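Materials and Heat in the Kitchen
Course handout, unit 3
Teacher: Vibeke Gunnlaugsson
Last changed 6/6/20

What this unit is for

In the first two units we spoke about temperature and about energy. Now we look at how heat moves from the stove into the food, and why the material of the pot has so much influence. You do not need the formulas from unit 2, but please keep your table of materials near you when you read.

Conduction

When one end of a metal spoon stands in hot soup, the other end also becomes warm after some time. The particles at the hot end move more strongly and pass this movement to their neighbors. In metals the free electrons help, so it goes quickly. In wood and in most plastics there are no such electrons, and the handle stays comfortable for the hand.

Copper conducts very well, aluminum a little less, cast iron less again. Stainless steel is the poorest of these four. Many students find this strange, as so many pots are made from it. The reason is that steel is hard, does not react with tomato or vinegar, and is easy to wash. To solve the problem of heat, makers often put a layer of aluminum in the base – between two layers of steel.

Convection

Water at the bottom of a pot becomes warm, expands a little and rises. Cooler water comes down at the side and takes its place. In a thick sauce this movement is very slow, and for this reason we must stir. Rodel Macaraeg asked last year if a lid changes the convection. It has some effect, but the main effect is that less vapor escapes, and the vapor carries a large amount of energy away.

Radiation

Every warm surface sends out infrared radiation. A dull black surface sends out much, a polished metal surface sends out little. The same surface that is bad at sending is also bad at receiving. Please remember this rule, it comes back in the October test.

Homework

Heat 300 g of water on the lowest setting, first without a lid and then with one. Start both times with cold water and the same pot. Write down the temperature every minute and draw both curves on one sheet. Work in pairs if you can, and let an adult be present if you do this at home. Reports go to Jonas Hofstetter, maximum 3 pages.

For the last task, think about radiation again and compare a polished surface with a dull one. A bright steel pot with straight sides, such as the one on the wooden table, reflects light well both outside and inside. Would the same pot, filled with hot water, cool faster if we painted the outside dull black? Write your prediction in two or three sentences before you look in the textbook, page 279. 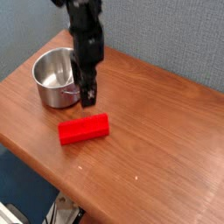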